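We use cookies to remember your preferences and to see which pages are read. Accept all | Manage settings

6th July
By Ekrem Güneş

Section 4: Setting up and using your Drolotov 726 slow juicer

Read this section before you plug the juicer in. It covers assembly, the first rinse, a normal juicing run, and cleaning. Parts are listed in Section 2, and the recipe cards are in the sleeve at the back of the binder.

A note on health claims. The Drolotov 726 is a kitchen appliance. Juice made with it is food. It does not treat, cure, or prevent any disease, and it should not replace meals that your doctor or dietitian has told you to eat. If you take blood thinners, have kidney problems, have diabetes, or are having treatment for cancer, speak with your care team before you add large amounts of juice to your diet. Grapefruit and some leafy greens can change how certain medicines work.

4.1 Before you begin

Place the motor base on a flat, dry counter, at least 11 inches from the stove. The rubber feet should all touch the surface. If the base rocks, move it. Do not fold a towel under one side to level it.

Check that you have the bowl, the auger, the fine strainer, the coarse strainer, the feed tube, the pusher, and both cups. The pulp cup is the one with the narrow spout. Kits sold with the Relerero citrus cone have one extra part, which is covered in Section 6.

CAUTION: Keep the juicer unplugged until step 7. The auger turns slowly but with enough force to injure a finger.

4.2 Assembly and first rinse

1. Wash all loose parts in warm water with a little dish soap. Rinse and let them air dry.

2. Set the bowl on the motor base and turn it clockwise until the arrow lines up with the closed lock.

3. Fit the fine strainer into the bowl. The red dot on the rim goes next to the red dot on the bowl.

4. Lower the auger into the strainer and press down while turning it a little each way. It drops the last bit when it is seated. If it still stands above the rim, lift it out and start this step again.

5. Put the feed tube on top and turn it clockwise. You will feel a click.

6. Place the juice cup under the front spout and the pulp cup under the side spout.

7. Plug the juicer in. Pour one cup of cold water down the feed tube, close the juice cap, and press ON. Let it run for 27 seconds, then press OFF and open the cap to drain.

Note: A squeak during the first rinse is normal. The auger should not run dry for longer than a few seconds, so have the water ready before you press ON.

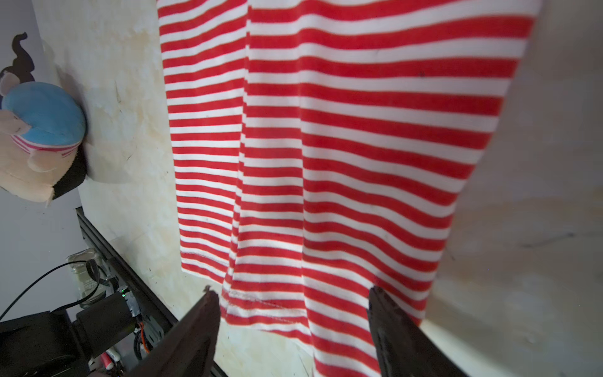 4.3 Preparing fruit and vegetables

8. Wash produce under running water. Scrub carrots, beets, and celery root with a brush. Peel anything with a thick or waxed skin.

9. Remove pits and large seeds. Apple seeds should come out too. Grape and melon seeds can stay in.

10. Cut hard vegetables into sticks no thicker than your thumb. Cut celery and other stringy stalks into short lengths, or the fibers will wrap around the auger – this is the most common cause of jams.

11. Take produce out of the refrigerator a little ahead of time if it is very cold. Frozen produce must be fully thawed.

Do not juice rhubarb leaves, potato sprouts, or the stones of any fruit. Raw kidney beans and other dry beans are also not suitable.

4.4 A normal run

12. Press ON and wait for the auger to start turning.

13. Drop in a few pieces at a time. Let the juicer pull them down. Use the pusher only when a piece sits in the tube without moving.

14. Alternate soft and hard pieces. A slice of apple after a handful of spinach helps move the leaves through.

15. Watch the juice cup. It does not shut off by itself when it is full.

16. When the last piece has gone through, keep the motor running until the pulp stops coming out. Then press OFF.

Do not run the motor for more than 11 minutes without a break. If it stops on its own, the heat guard has tripped. Unplug the juicer and wait 40 minutes before you try again.

If the auger jams, press OFF, then hold REVERSE for three seconds. Repeat up to three times. If it is still stuck, unplug the juicer, take off the feed tube, and clear the bowl by hand.

4.5 Storing juice

Drink fresh juice the same day if you can. Juice that has not been pasteurized can carry bacteria from the surface of the produce, even when it has been washed. Children, older adults, pregnant women, and anyone with a weak immune system should ask a doctor before drinking it.

Keep leftover juice in a closed glass jar in the refrigerator. Throw it out if it fizzes, smells sour, or pushes the lid up. Separation is normal and can be stirred back in.

4.6 Cleaning

17. Unplug the juicer. Take the parts off in reverse order.

18. Brush the strainer from the outside in, under running water, right after use. Dried pulp is hard to get out of the fine mesh. For stains from carrot or beet, soak the strainer overnight in water with a spoonful of baking soda.

19. Wipe the motor base with a damp cloth. Never put it under the faucet.

20. Pull the rubber plug on the underside of the bowl and rinse behind it. Push it back fully before the next run, or juice will leak onto the base.

The cups and pusher can go in the top rack of the dishwasher. The auger and both strainers cannot.

Changed since the May edition: step 20 was added, and the Bergmann brush has been replaced by the Ekorau brush with the longer handle. The old brush still fits and can be used until it wears out. Spare plugs are listed in Section 9.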